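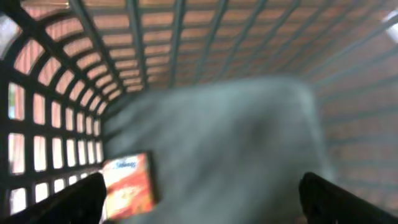
How do we invite a member of the Royal Family to open our village hall, and how long before the date should we write?

Raymonde Petrenko
9 February 2021

The new hall at Inby should be finished next spring and we would like a royal to open it. It replaces the old tin one, which was opened by a duchess before the war, so there is a bit of history. We have 1200 people in the parish and the hall seats 183. I have been asked to find out how it's done. Do I write to the palace, or is there somebody local? We don't mind which member of the family it is, though a few people here have strong opinions. Is there a cost to us?

Khasawneh

Write to the Lord-Lieutenant's office for your county first. The Lord-Lieutenant is the monarch's representative locally and the office deals with royal visits to the area. You can also write directly to the private office of the person you want, but they will normally ask the Lord-Lieutenant for a view anyway, so starting there saves a step.

Start a long way ahead. Diaries are planned months in advance and most invitations are turned down, simply because there are far more of them than there are days. If the hall is to be ready next April I would get the letter off now.

Keep it to one side of paper if you can. When I did ours at Lundar I put in:

What the building is and who uses it
Why this year, and any earlier royal connection
A range of dates, with the earliest and latest you could manage
Who the visitor would meet
Anything else nearby that could be seen on the same day
One contact name, with phone and email

The range of dates matters more than people think. We first offered a single afternoon and were told politely that it made things very difficult. The second letter gave them 6 weeks to pick from and we got a visit. It was not the person we had first asked for, but she was very good and stayed longer than planned.

The other thing that helped was the primary school next door. A visit tends to be one stop out of several in a day, and if there are two places worth seeing within walking distance it is easier to fit you in. Your duchess is a good point too. Put her in the second paragraph, with the year, and say if you still have the plaque or a photograph.

On cost, you are not charged a fee for the visitor. You will pay for your own side of it: the tea, printing, flowers, the plaque and so on. Ours came to 245 pounds, and most of that was the plaque. Don't have the name engraved until it is confirmed in writing.

You will also be asked to keep it quiet until it is announced. This was the hardest part for us. We told people there was "an event" and asked them to keep the afternoon free, which fooled hardly anyone.

Hedar

Just ask your MP, they can sort it.

Khasawneh

An MP can write a supporting letter, but they don't arrange visits. I would still go to the Lord-Lieutenant.

Old Parish Clerk

Agree with most of what's been said. A few extra points from the two I have been involved with.

Somebody will come to look round beforehand, and the police will want to as well. They will walk the route from the car to the door and through the building, with a watch. Have a list of everyone who will be inside ready for them, full names, and don't add cousins to it the night before.

Nobody has to bow or curtsey. It's up to the person. You will be told how to address the visitor when you get the briefing, so there's no need to ring up and ask.

Be prepared for it to be cancelled or swapped. We lost one with four days to go because of a funeral, and the Lord-Lieutenant came and did the opening himself – he was offered to us straight away. Worth asking for anyway if the answer to your letter is no. He made a decent speech and the children got their flags out all the same.

With things as they are at present I'd expect offices to be slow replying. Give it a couple of months before you chase.

Raymonde Petrenko

Thank you all. I have found the address of the Lord-Lieutenant's office and will draft something this week. We do still have the old plaque – it's in my garage – so I will mention it. Khasawneh, did you send photographs or plans with your letter, or only the letter?

Khasawneh

Only the letter. They asked for a site plan later on.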